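Ticket: Gaps between tracks on Flellent album (gapless playback)
Product: Trivness player, desktop
Opened by: Gemechu Hailu
Assigned to: Letay Bogale
Opened: May 2026
Status: Waiting for customer

Gemechu Hailu wrote:
Hello. I bought the album "Kumsa" by Nekau in your store and I downloaded it in the lossless format. The album is made as one long piece and the songs go into each other without stopping. In your player I hear a short silence between the songs, and between track 3 and track 4 there is also a click. On the vinyl of my cousin there is no silence in this place. I listen to this record very often, so it disturbs me a lot. Please tell me if the files are bad or the player is bad.

Letay Bogale wrote:
Hi Gemechu, sorry for the trouble. Can you please check these points?
Settings > Playback > Gapless must be on.
Settings > Playback > Crossfade must be at 0.
Volume leveling must be set to Album and not to Track.
Please tell us also if the same thing happens with streaming.

Gemechu Hailu wrote:
I have checked everything. Gapless was already on. Crossfade was at 2 seconds, I don't remember that I changed it, and now it is at 0. Volume leveling was set to Track and I changed it to Album. After this the silence is shorter but it is still there, and the click is the same as before. With streaming I hear no silence and no click. Only the downloaded files have the problem.

Letay Bogale wrote:
Thank you, this is useful. I am passing it to Asnakech, who looks after the store files.

Asnakech Ambaye wrote (internal note, made visible to customer):
I downloaded the same album from the store and compared it with the master we received from the label, Flellent. The tracks in the store package were cut again in January, when we converted the older catalog. The new cut adds about 600 samples of silence at the end of each track. On a normal album you would not notice it, but on this one the organ note is held over the track change, so it is heard as a hole. The click comes from the same place — the wave is stopped in the middle and does not return to zero.

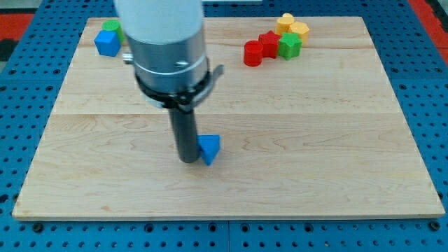

The streaming version was made from the older cut, and for this reason it plays correctly. I have asked for a new package from the original master. I also looked at other releases from the same label, and one live recording has the same fault. I opened a separate ticket for that one.

Letay Bogale wrote:
Gemechu, the new package is in your account now. Please delete the old files first, then download again. If you keep both, the player may show each song twice and choose the wrong one. Your play counts and your rating should stay.

Gemechu Hailu wrote:
I deleted and downloaded again. Tracks 1 to 6 are perfect now, the organ goes through like it should. I listened with headphones and loud. But on the last two tracks I still hear the small silence. Also my play count for the first song went back to zero — it is not important, but I had a big number there.

Nayeli Quispe wrote:
Hello Gemechu, I am covering for Letay this week. It is possible that the last two tracks still come from the old cache. Please close the player, open Settings > Storage > Clear cached audio, and start it again. Your downloads will not be removed. If you still hear the silence, send us the log from Help > Save log and write the time when you heard it. For the play count I will ask if we can restore it from the server.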